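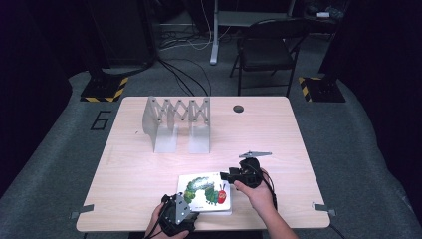
Two hand-held grippers at a practice table, with a picture book between them.

Home | News | Research | Events | Contact
Print this story | E-mail this story

3/14/19

Short practice runs teach robots better than long ones, according to a study by the Falitz robotics group.

The group records people doing table-top jobs with a gripper in each hand, then uses the recordings to train a robot arm. Khurram Hayat and Anum Ansari compared two ways of collecting them. In one, a person worked through a whole job without stopping. In the other, the same job was broken into 4 parts and each part was recorded separately.

Arms trained on the split recordings finished the job in 110 test runs. Those trained on the unbroken ones finished it in 34 fewer, using the same hours of recording.
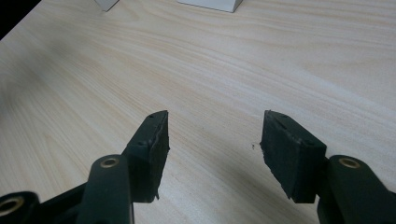

Where the gains came from

Most of the difference was in the first few seconds -- the approach to a flat item such as a book or a card. Ansari said people tend to rush that part when they know there is a lot still to do.

"You get a cleaner start every time," she said. "The robot copies whatever you give it, including the sloppy bits."

The method did less for jobs with only one step. Hayat said the group had not yet tried it on soft items like cloth.

A second round with three new operators is planned for April. Nana Abugri will run the sessions.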